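Korletey brings its ginger chews back in the old twisted wrapper

Category: Company News / Sweets & Snacks

I'm Mansa Aidoo, and I look after the sweets side of things at Korletey. I was asked to write a proper press release for this one, with a quote from me in the middle of it saying how delighted I am. I've had a go at that before and I always sound like a bank. So you're getting it straight from me this time, and I'll try to keep the facts where you can find them.

The main one first. From April, Korletey Ginger Chews go back on sale in their original recipe and in the twisted paper wrapper, after a long stretch in the flat foil packet that so many of you wrote in to complain about. I read those letters. One of them was four pages long and had a drawing in it.

If you didn't grow up with them, the chews are small, square, dark brown and very hot. They came out of a rented kitchen in Serngate, where our founders boiled ginger and cane syrup in a copper pan and sold the results by the scoop at the Saturday market. Sorry, I've been told to say "the weekly market", as it has moved about so much over the years. The first batch made 172 sweets. We know that because it's written in pencil on the inside cover of the recipe book, next to a shopping list and what looks like a bus timetable.

The chews grew up from there. They went into corner shops, then station kiosks, then for a while they were in nearly every glove box in the county. My own grandad kept a bag in his coat and handed them out in church as if they were medicine. They do clear your nose, I'll give him that!

So why did we change them? Partly money and partly fashion. The twisted wrapper was slow to do, the old wrapping machine was forever stopping, and the advice we were given was that people wanted something milder. We took the ginger down, put glucose in place of some of the cane syrup and moved to foil. Sales held up for a bit and then they didn't. I wasn't in this job then, but I was in the building, and I remember the tasting where we all went quiet and said they were "fine".

Getting the old chew back has been the work of Delali Adjei, our head of recipes, and it was harder than it sounds. The book says things like "ginger, plenty" and "boil until it looks right". Delali made 30 trial batches, and I ate something from all of them. Batch nine took the skin off the roof of my mouth. Batch 22 was lovely but set so hard that Tekle Tamiru, who runs the wrapping line, used one to prop his window open. The one we settled on uses fresh ginger root as well as dried, all cane syrup, and a tiny bit of black pepper, which was in the original and which I had never noticed in my life until Delali pointed it out. Now I can't taste anything else.

"The pepper is what makes it warm on the way down," Delali says. "The mild version had the smell of ginger and then nothing much after it. I wanted people to have to stop talking for a second."

The wrappers are waxed paper again, cream with the green stripe, twisted at both ends. Our packaging partner Drirnska redrew the stripe from an old tin lid that Kekeli Addo in accounts had been keeping paper clips in. (She has had the lid back. She was very clear about that.) The paper goes in with ordinary household recycling in most areas, though do check your own council's rules.

We're making 3,000 bags for the first run. They'll go to 700 shops to begin with, mostly independents, and to our own counter in Serngate, where you can buy them by the scoop as people used to. I'd love to promise they'll be everywhere by summer but it depends on how quickly Tekle's line can twist, and he has asked me not to promise things on his behalf any more.

A few bits people have already asked me:

The foil packets will stay on shelves until they've sold through, and after that they're finished. The chews contain no gelatine and never have. The lemon version isn't coming back yet – I know, I liked it too. And yes, we'll be doing the big glass jars for shopkeepers, though only to order.

Alongside the launch, our sister brand Zurketti is bringing out a ginger and dark chocolate bar with the chew chopped up inside it. Shadi Nassar came up with that one over lunch by pushing a chew into a square of chocolate with his thumb, and I'm pleased to report the finished version is made more hygienically. It's chewy in the middle, it snaps at the edges, and I'd keep it away from anyone with loose fillings. The bar follows a little after the chews and we'll put out a separate note when it's ready.

If you've got old Korletey tins, wrappers, shop signs or photographs, I'd be so grateful for a look at them. We're putting together a small display behind the Serngate counter and at the moment it is one recipe book, two tins and a scoop. We'll copy what you send and post it back. Stories count too, especially about who first gave you one and whether you forgave them.

Samples and pictures of the new bag are available for anybody writing about food, sweets or local business. Ask for me or for Kekeli at the Serngate office. Mornings are best, before 11, as I'm usually down on the line after that and I can't hear the phone over the wrapping machine.

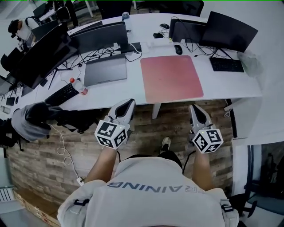
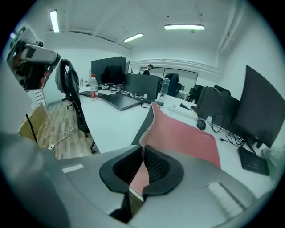

The long white office desk, with hand-held grippers in use.

More from Korletey

Zurketti dark chocolate: a new look for the winter bars
Meet the line: an afternoon with Tekle Tamiru
Serngate counter opening hours
How we choose our ginger
Barley sugar, pear drops and the rest: the full Korletey list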